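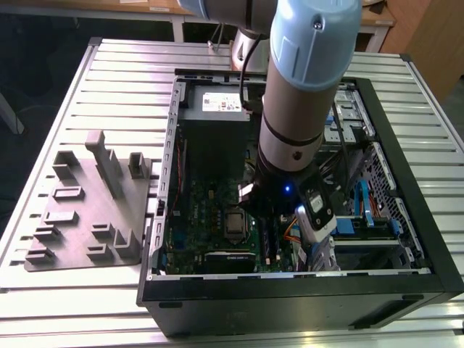 Skandell Sports Radio: Listener and Call-In FAQ

Last updated 7 May 2025

How do I listen live?

Use the player on the station home page or tune to the Skandell channel in the Jedex app. The player needs a current browser with JavaScript enabled. The Jedex app carries the same feed at a lower bit rate, and its delay is longer.

Why is the stream behind the television broadcast?

The web stream is buffered. Cable and over-the-air television have shorter delays. We cannot synchronize our audio with your picture. Pausing the television is the usual workaround during live game commentary.

Is the stream available outside Canada?

Talk programming is available everywhere. Live play-by-play is restricted to Canadian IP addresses under the terms of our league agreements. If you are in Canada and receive the restriction notice, turn off any VPN and reload the page. Some workplace networks route traffic through another country and will trigger the same notice.

When can I call in?

Lines open 10 minutes before each call-in program and close at the start of the final segment. Calls placed outside that window go to the general voice mailbox, which is not monitored by program staff.

What happens when my call is answered?

A screener takes your first name, your location and the topic. You are then placed on hold, where you will hear the program audio. Turn off your radio or player before going to air. Callers using speakerphone will be asked to switch to the handset. Each caller is limited to 2 minutes on air, at the host's discretion.

Can I put a question to a guest without calling?

Yes. Use the question form on the program page before the interview begins. Keep it to a single question. Questions about pending litigation, contract negotiations in progress or a player's medical information are not forwarded.

How are guests booked?

Guest requests and pitches go to Pieter Khumalo, program producer, through the contact form (select "Guest booking"). Include the proposed guest's playing or coaching history, availability by time zone and a direct contact. Agents must state whom they represent. We do not pay appearance fees.

Where are past shows archived?

Full episodes are posted to the archive after broadcast, normally the same evening. The most recent 53 episodes are free to stream or download. Older episodes require a registered account, which has no charge. Play-by-play is not archived.

An episode is missing from my podcast app. What should I do?

Refresh the feed first. If you subscribed before the December server move, delete the subscription and add the new feed address listed on the archive page. The old address no longer updates.

Can I use a clip from the show?

Short excerpts may be used for news reporting or commentary with credit to the station. Commercial use requires a written licence. Interviews recorded at the Tsakiris Centre in Skirnunbridge are subject to additional venue terms.

How do contests work?

Contests are open to Canadian residents who have reached the age of majority in their province or territory. Limit of one entry per household. A selected entrant must correctly answer a skill-testing question before a prize is awarded. Odds depend on the number of eligible entries received.

How do I report an error or make a complaint?

Use the contact form and select "Corrections". Give the program name, the air date and the approximate time of the remark. The form accepts a maximum of 4000 characters. Confirmed factual errors are corrected on the next edition of the same program and noted on the episode page.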